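Foltach Residents' Help Forum
Category: Shared Spaces and Cleaning
Status: Answered (3 replies)

Clearing and storing items left on a shared refreshment table

Submitted January 16, 2020, by Lotitz House Office

Our office manages a common room used by residents of Lotitz House. The room contains one wooden table, which serves as the refreshment point. Under the current house rules, residents may leave drinks and packaged snacks on the table for general use. The rules were written in December and do not state when the table is to be cleared, or by whom.

In practice, the table now holds opened and unopened goods together with cups, dishes and items that appear to be personal property. The cleaning contractor, Broritis, is engaged to wipe surfaces and wash the tile floor. Its contract does not extend to sorting or discarding anything that belongs to residents. As a result, the tabletop is passed over whenever it is occupied, and it is occupied nearly all the time. 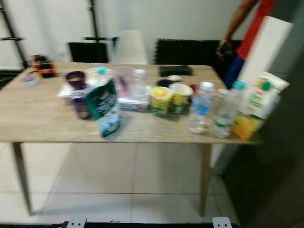 The refreshment table, with drinks, cups and snack packaging.

We request guidance on three points. First, what is a reasonable period before an unclaimed item may be removed? Second, should food, drinkware and personal belongings be handled under one rule or separately? Third, is there a recommended arrangement for the tabletop that would allow it to be wiped daily without a full clearing?

The building has 163 residents, and any procedure must be simple enough to fit on a single posted notice.

Reply 1 (marked as accepted by the submitter)
From: Adjei Court Management

We administered a similar table for several years and recommend separate rules for each category.

Opened drinks, and any cup or pitcher that has been filled, should be emptied at the end of the same day. A fixed hour is preferable to a general instruction such as "after use." Ours is 20 minutes before the room is locked. Disposable cups, including instant noodle cups, are discarded at that time whether or not they have been finished.

Sealed snacks and unopened cartons may remain until the printed date. We keep these in one shallow tray at the back of the table. Anything outside the tray is treated as unclaimed at closing.

Personal belongings such as cases, wallets and small electronics should never be placed with food. They go directly to the office and are entered in the lost property log. We hold them for 21 days. Your own lease or local regulations may require a longer period, and this should be checked before the notice is printed.

With regard to wiping, the front half of the table should be kept clear as a matter of rule. A strip of tape along the midline was sufficient in our case — residents observed it without further reminders. The contractor wipes the front half daily and the whole surface once a week, when the tray is lifted.

Reply 2

Remove everything every night. We did this and the complaints stopped after the first month. Put up a sign.

Reply 3
From: Foltach Housing Desk

The accepted reply is consistent with our general guidance. We would add a note concerning the floor. Bottles and cans set down beside a table are easily knocked over on smooth tile, and a sweetened drink that dries in the grout is considerably harder to remove than one on the tabletop. We advise that the notice state plainly that no containers are to be kept on the floor, and that a covered bin be placed within reach of the table.

The notice itself should be short. In our records, the versions that worked best gave the closing hour, the location of the tray and the office telephone number, and little else. Over 400 copies of our standard template have been requested by member buildings, and it may be collected from the desk during office hours.
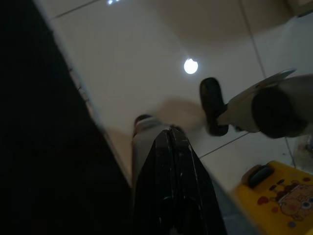 Follow-up question: May a water bottle with a resident's name on it be left on the table overnight?

Follow-up answer: A named bottle should be taken to the resident's own room at closing. If it is left behind, it is emptied, rinsed and held at the office with the other personal belongings.

This thread is closed to new replies. Related questions may be submitted under Shared Spaces and Cleaning.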